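The Letter That Comes After the Scan

September 12, 2018

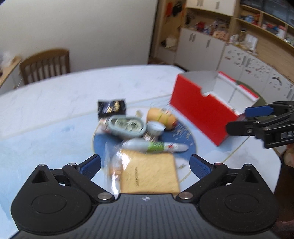
Ask people what they remember about having an MRI and most will mention the noise, or the gown, or the long wait in a chilly hallway. Very few mention the report. At Westerberg, a community hospital with 115 beds and an imaging department tucked in behind the cafeteria, the staff began to wonder why that was, and the answer was a little humbling. Patients were getting their reports, all right. They just couldn't make heads or tails of them.

A radiology report has always been a note from one doctor to another, and it reads like one. Words such as "unremarkable" are good news to a physician – and oddly insulting to a person who has just spent 40 minutes holding still. So the department started adding a short letter in everyday words to the front of each outpatient report. It says what was looked at, what was found, and who will be calling to talk it over.

The first letters went out in August of last year, for knee and shoulder scans only, and they were kept to 400 words at the most. The radiologists grumbled some, as busy people will, and a few of the early drafts were nearly as puzzling as the reports behind them. One managed to use "effusion" three times before getting around to "fluid." A nurse from the orthopedic floor was asked to read each draft over her lunch, and she was generous with her red pen.

By this summer, 413 patients had sent back the little card tucked in with the letter, and the comments make for lovely reading. One man wrote that he had put his on the refrigerator. Another wanted to know why his dentist couldn't do the same!

There is still plenty to sort out. Each letter adds 8 minutes to a radiologist's work, and on a heavy afternoon those minutes are hard to find. The clinic at Lirnolier, which sends many of its patients over to Westerberg for scans, has asked for the letters in Spanish as well, and a first batch is being written now. Chest scans are next on the list after that.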